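How do you choose a hand for a robot?

Hold out your hand and wiggle your fingers. Clever, isn't it? Now imagine you had to pick up your breakfast with just two stiff fingers and no thumb. That's the job a lot of robots have, and somebody has to work out which fingers suit them best!

A robot's hand is called a gripper. Some grippers have two fingers, some have three, and some use a sucker like the one on a bath toy. Krešimir Shehu and Jong-dae Oh test them at a workshop in Allumby, and they begin inside a computer. They build a pretend room with a pretend robot in it, and let it have a go at things you'd find in any kitchen. Cups are brilliant for this – they're round, they're smooth and they have a handle sticking out where you least want it.

The team looks from more than one place, too. A camera far away shows most of the arm. A camera close to the gripper shows what the fingers are up to.
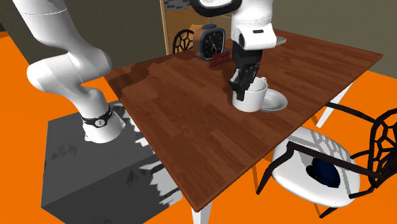
Same table, two views: 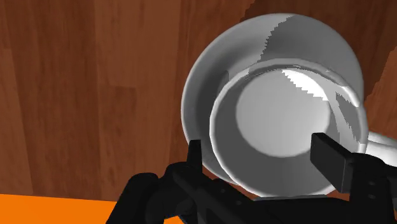
What happens if the robot squeezes too hard?

In the computer, nothing gets smashed, so the team can simply start again. With a real cup you might end up with a floor full of bits! That's why they try 79 goes on the computer with each gripper before a real one gets a turn.

After that they compare the scores. Krešimir likes wide, flat fingers, and Jong-dae prefers thin ones that fit into small spaces – they've been arguing over it since January.

Try it yourself: put on a pair of thick gloves and lift a plastic cup using one finger from each hand. Can you turn it round without dropping it?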